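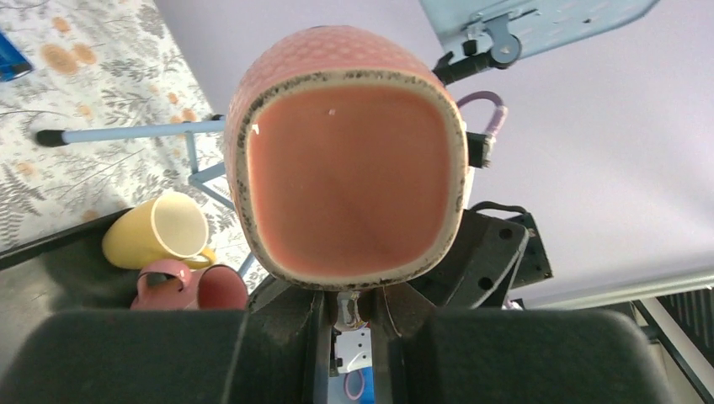
Chapter 9
Sound in the Short Documentary

We use cookies to remember your place in the book and to count visits. By continuing to read you accept our cookie policy.

Most students arrive at this chapter having already shot something. They have thought about lenses, light and where to put the person being interviewed. Sound has usually come along with the picture, recorded by whatever microphone was closest, and it gets attention for the first time in the editing room. By then many of the choices have been made by accident.

This chapter is concerned with sound as material. It covers what to record on location, how to keep track of it, and how the different kinds of sound work together in a finished film. The technical side of microphones and recorders was handled in an earlier chapter and will come up again only where it affects a decision. You do not need expensive equipment for any of the exercises.

The kinds of sound

A short documentary normally draws on four kinds of sound: speech, effects, atmosphere and music. Speech includes interviews, conversation caught as it happens, and narration. Effects are sounds with a clear source, such as a door, a loom or a bus pulling away. Atmosphere is the general sound of a place when no one thing stands out. Music may come from the world of the film, as when a radio is playing in a kitchen, or it may be added later.

These groups overlap. A crowd heard from across a square is atmosphere, and the same crowd with the microphone in the middle of it becomes speech. A church bell can be an effect in one shot and part of the background in the next. The labels are useful because they help an editor ask what is missing. If a sequence feels thin, it is often because one of the four has been left out without anyone deciding to leave it out.

Figure and ground

Listeners do not give equal attention to everything they hear. One sound is usually taken as the figure, the thing being listened to, and the rest becomes the ground. In daily life we make this selection ourselves. You can follow a friend's voice in a noisy restaurant with little effort, but a recording made at the same table may be nearly impossible to understand. The microphone has taken in everything at its own level, and the listener at home has lost the cues that come from being in the room.

For this reason the filmmaker has to do part of the listening in advance. On location, that means placing the microphone near the sound you want to be the figure and recording the ground separately. In the edit, it means setting levels so that the audience knows where to put its attention, and changing those levels when the attention should move.

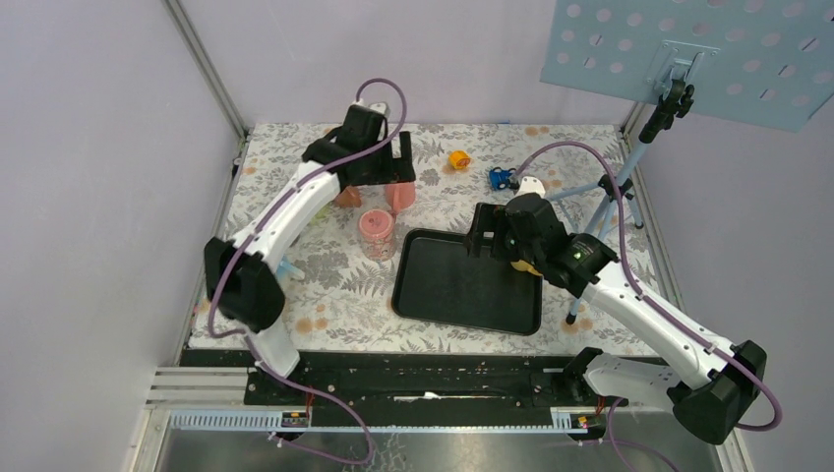

Figure 4. Two robot arms over a work surface printed with leaves and flowers.

A case to follow through the chapter

We will refer throughout to a short film called Stunance, made by a student crew in the mill town of Nindatlow. The film is nine minutes long. Its subject is the Restex weaving plant, which had closed before filming began, and the families who had worked there. The crew spent six days on location in October and came home with 200 separate sound recordings, most of them under a minute.

The film is a useful case for two reasons. The looms were gone, so the sound that everyone in town remembered best could not be recorded. The crew also disagreed about what to do in its place, and the notes they kept show several versions of the same sequence.

In the first version, the opening shots of the empty weaving hall were covered with archive sound of looms from another plant. Former workers who were shown this cut said at once that the machines were wrong. The rhythm was too fast and there was no belt noise. In the second version, the hall was silent apart from narration, and viewers from outside the town found the sequence long. The final version uses the atmosphere of the hall as it was on the day, with wind in the roof vents and pigeons somewhere at the far end, and over it a retired weaver tapping the loom rhythm on a table with her fingers.

The tapping was recorded by chance at the end of an interview. It was found later only because the sound log had a line for it. We will come back to the log in the third section.

Recording the room

Every location should be recorded with nobody speaking. This recording is called room tone, or wild atmosphere when it is made outdoors. A room that seems silent has a sound of its own, made up of ventilation, traffic through the walls and the way the space reflects small noises. When an editor removes a cough from an interview, the hole has to be filled with something, and the only thing that fits is tone from the same room, recorded with the same microphone in the same position.

Ask everyone to stay where they are while you record it. Bodies absorb sound, and a room with the crew outside in the hallway will not match the room in which the interview took place. Say the name of the location and the date at the head of the recording, then wait a few seconds before the part you intend to use.

The crew in Nindatlow missed this step once, at a kitchen interview on Ďurica Street. The refrigerator had been switched off for the interview and was switched on again as soon as it ended. Two lines of speech that were needed for the middle of the film could not be cut cleanly, and a close shot of the yard was used to cover the change.

Before you read on

Sit in a room you know well and write down what you hear, without moving, until you have stopped adding to the list. Mark each item as speech, effect, atmosphere or music. Then make a recording in the same spot and play it back in a different room. Note which sounds on your list are missing from the recording, and which sounds on the recording are missing from your list. Keep both lists, as they will be needed for the first exercise in the next section.

Last updated: 5 December 2020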